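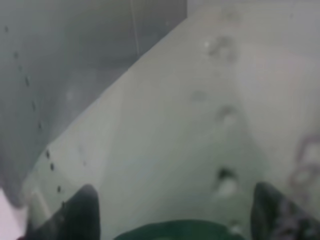
Cordial swap at Grodthorpe: your questions

What is it?
A big, happy afternoon of trading homemade cordials! We've run it every April since 1982, and last time 137 people came – our best turnout yet.

Do I have to bring something?
One bottle of anything you made yourself. Rhubarb, black currant, ginger, go wild. Write the flavor and the sugar content on a label, please.

Can I use a plastic bottle?
Sure, as long as it's food safe and has a cap that seals. Let the syrup cool before you pour it in.

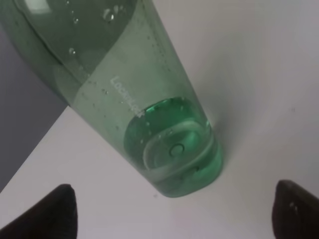

Green plastic bottle, droplets inside

How strong should I mix it?
Start with one part cordial to 5 parts water and taste. Ana's lemon needs more water, Hedlund plum a lot less (and it's so good over ice).
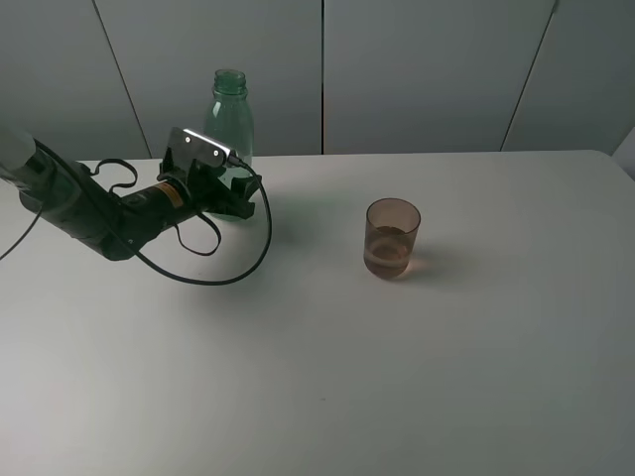

Gunnel Midtbø writes that she freezes her rhubarb syrup in ice cube trays and it keeps its color right through winter. We're trying that this year!

Where do I sign up?
At the Cletitia desk, or just turn up with your bottle.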